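Clearing the table, one bottle at a time

Flip-top bottles hold on to smells the way families hold on to grudges. Open the lid all the way and scrub under the hinge with an old toothbrush.

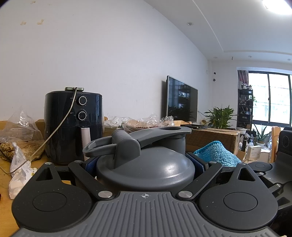

Then leave it open overnight - a closed lid on a damp bottle is a science project. The packaging can go out meanwhile. Fold the paper, keep 4 bags, forgive yourself the rest.
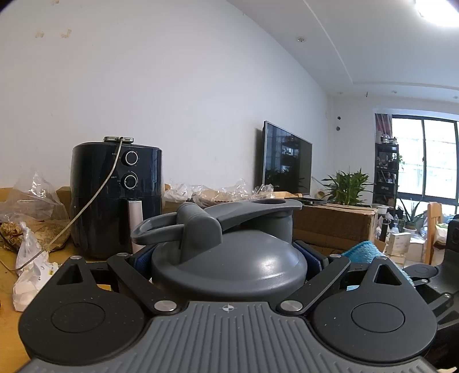
Vija Jaunzems writes that she kept 48 bags and regrets none of them.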